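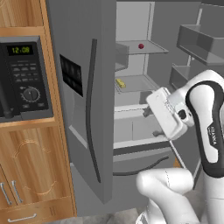 BRORTON COMMUNITY LIBRARY
BOARD OF TRUSTEES
Minutes of the Regular Meeting
2024-02-19

The meeting was called to order by the Chair in the reading room of the main branch. A quorum was present. The Library Director and the Recording Secretary attended. Apologies were received from the trustee representing the Medrano district.

1. Approval of Agenda

The agenda was approved with one change. The report on the bookmobile was moved ahead of the budget discussion so that the driver could leave in time for the evening route.

2. Approval of Previous Minutes

The minutes of the previous meeting were approved as corrected. In the item on overdue fines, "suspended" was replaced with "reduced."

3. Public Comment

A resident of Damico Street asked whether the local history room could remain open one evening a week. The resident noted that most of the parish records are not available online and that people who work during the day have no way to consult them. The Director replied that evening hours depend on having a trained staff member in the room, and agreed to bring a staffing proposal to the Board.

A second resident spoke against the removal of printed newspapers from the periodicals area. The Chair explained that no decision on this matter has been taken.

4. Bookmobile Report

The driver reported that the Medrano stop continues to draw the largest number of borrowers and that large print titles run out before the end of the route. The stop at the Damico school was missed twice on account of ice on the hill road. Families were notified by telephone.

The rear step of the vehicle has been repaired. The awning still does not retract fully, and the driver asked that it be looked at before spring. The Board asked the Director to obtain a written estimate.

Discussion followed on whether the Medrano stop should be lengthened. Trustees were generally in favor, but several were concerned about the effect on the last stop of the day, where many borrowers are older and prefer not to wait after dark. The matter was referred to the Director for a revised timetable.

5. Director's Report

Circulation of children's books rose over the quarter. Adult fiction was steady. Requests through interlibrary loan remain slow to fill, and patrons are being told this when they place a request.

The change to the Pokico catalog system was completed. Staff have found the search screen easier to use than the old one, although holds placed before the change had to be entered again by hand. Some patrons received notices for items they had already picked up. A letter of apology has been sent. 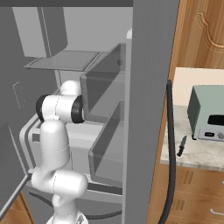

The Director further reported that the mailing addresses of several long-standing cardholders were shortened during the transfer and no longer include apartment numbers. Staff are correcting these records as patrons come to the desk. A notice asking cardholders to confirm their details will be placed in the next newsletter.

6. Budget

The Board reviewed the statement of accounts. Heating costs were above the planned amount. The materials line is under plan, as a number of orders have not yet been invoiced.

A bequest of over $2000 has been received for the purchase of books on gardening and natural history. It was moved and seconded that the bequest be accepted and held in a separate account.

Motion carried.

7. Summer Reading Program

The program will open in July. The Director presented two possible themes, rivers and inventors. Trustees preferred rivers, which would allow the use of maps already held in the local history room. Reading logs will be printed in English and Spanish.

It was asked whether teenagers could take part on the same terms as younger children. The Director stated that a separate log for teens was tried before with little response, and that a single log for all ages would be easier to manage.

8. Policy on Meeting Room Use

The draft policy was read for the first time. Section 2, on the sale of goods by outside groups, was found to be unclear. It does not state whether authors may sell their own books after a reading. The draft was returned for revision and will be read again at the next regular meeting.

9. Other Business

The drinking fountain by the main entrance remains out of service. The part is on order.

The Board recorded its thanks to the Friends of the Library for the new chairs in the children's area.

10. Adjournment

There being no further business, the meeting was adjourned on a motion duly made and seconded.

Respectfully submitted,
Recording Secretary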